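Ticket 622: Seat check gives different answers on the same memory module
Project: Flumia (desktop disassembly and reassembly, learned policy) 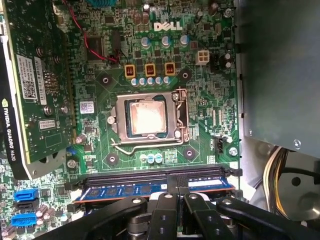
Wrist camera view over the memory slot, Dell board, cooler off.

Status: open, workaround in place
Component: contact-phase controller, memory task
Reported from: Warraich bench

What we were seeing

Hello all, and thank you for your patience with this one, as I know several of you have been waiting on the memory numbers for the write-up. In short, the policy would push down on a module, the seat check would say "seated", and a second check straight afterwards would say "not seated" with nothing having been touched in between. It did this often enough that I stopped trusting any of the May results for this task, and I'd ask you kindly not to quote them until this ticket is closed.

For anybody joining from the Trudness side, the method under test is the two-stage one. The camera policy brings the fingers to the module, and then a small force model takes over for the last bit of travel and decides when to stop. The seat check reads the force trace and gives a yes or a no. The whole argument of the paper rests on that handover being clean, so you can imagine I was not best pleased.

What I tried first

Restarted the controller and zeroed the force sensor. No change.

Swapped the finger pads for the spare set. No change, although the old ones were due for it anyway, so I've left the new ones on.

Went back to the previous checkpoint. The fault was still there, and a touch worse if anything, which at least let the new training off the hook.

Ran the same commands in the Plundisness simulator. Every check agreed with every other check, over and over. That was comforting for five minutes and then rather annoying -- it meant the trouble was in something the simulator doesn't model.

What the logs showed

I then sat down with a large pot of tea and 185 logged attempts, and lined the force traces up by the moment of handover instead of by clock time (which is how the plotting script does it, and I'd suggest we change that). Once they were lined up the pattern was plain enough. In 122 of them the two checks agreed. In the rest, the handover had happened while the arm was still settling, and the force model had taken its zero from a reading that was still drifting. The first check was then measured against a poor baseline and the second against a decent one.

I did wonder whether the camera policy was at fault as well. The view is a busy one, with the processor socket in the middle, the Quadro K620 taking up a good deal of the left side, and plenty of shiny metal to catch the light. I masked everything except the slot area and ran it again. The approach positions came out very nearly the same, so I'm happy to leave the vision side alone for now.

Workaround

Please add a settling wait before the handover. The setting is handover_settle in the task file, and a value of 3 (it counts control cycles, so don't put seconds in there as I did the first time) has been enough on our arm. Take the baseline after the wait. Then delete the cached baseline from the last run, or the controller will cheerfully load it and you'll be back where you began.

With that in place I haven't had a disagreement between the two checks, but I've only run it on this one board and I would like to see it on another make before I believe it.

Still to do

Rerun the memory task from scratch with the wait switched on, and replace the May table.

Compare against the single-stage baseline with the same wait added. It's only fair -- otherwise we're giving our own method a helping hand and the reviewers will quite rightly say so.

Have the handover refuse to start while the force reading is drifting, so that the fixed wait can go. I have a rough version of this on a branch, but it currently refuses to start at all on a cold arm.

If you see the same thing on your bench, please attach the raw force trace to this ticket as well as the summary file. The summary throws away the part just before handover, and that's the part I need.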